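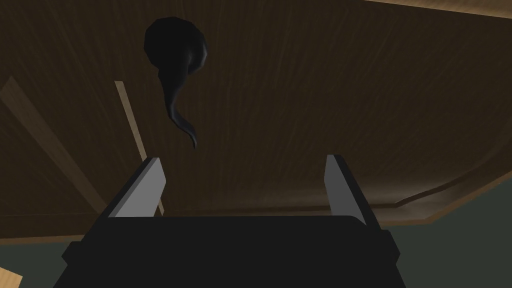

Cómo reparar el acabado de una mesa de madera sin lijarla entera

Cuando heredé la mesa del comedor de mi tía lo primero que pensé fue en sacarla al patio, ponerle la lijadora encima y empezar de cero. Menos mal que no lo hice, porque un acabado antiguo casi siempre tiene arreglo y, una vez que se lo quitas, ya no vuelve (¡y el polvo se te mete hasta en los cajones de la cocina!). Os cuento con calma el método que uso desde entonces, que aprendí en un taller de Chiyo Kikuchi y que he ido adaptando a mi manera.

Lo que necesitas

Trapos de algodón viejos, sin costuras
Jabón neutro y agua tibia
Alcohol de limpieza
Lana de acero muy fina, de la de cuatro ceros
Cera en pasta del tono de la madera
Un cepillo de cerdas suaves

Paso 1. Limpia de verdad

Un trapo apenas humedecido en agua con jabón, siempre siguiendo la veta, y otro seco detrás. Muchas veces lo que parece un barniz estropeado es grasa de años, y ya con esto la mesa te cambia la cara. Déjala secar toda la noche, aunque te puedan las ganas.

Paso 2. Averigua qué acabado tienes

Busca un rincón escondido, por debajo del tablero o detrás de una pata, y toca con un bastoncillo mojado en alcohol. Si se pone pegajoso, es goma laca. Si no pasa nada, seguramente será un barniz o una laca más moderna. Con goma laca, guarda el alcohol bien lejos durante el resto del trabajo.

Paso 3. Trabaja los arañazos

Pon un poquito de cera en la lana de acero y frota con muy poca presión, a favor de la veta y en pasadas largas. Pouran Najafi, mi vecina, lo hace en círculos y jura que le queda igual de bien, pero a mí se me notan las marcas a contraluz.

Paso 4. Encera y espera

Reparte una capa fina con el trapo, deja pasar el tiempo que indique la lata y cepilla hasta que salga el brillo. Yo doy 2 capas, con un día entero entre una y otra. Si la segunda te queda mate en alguna zona, insiste ahí con el cepillo antes de añadir más cera.

La mía la terminé en febrero y desde entonces solo le paso un paño seco, y un repaso de cera cuando vienen invitados.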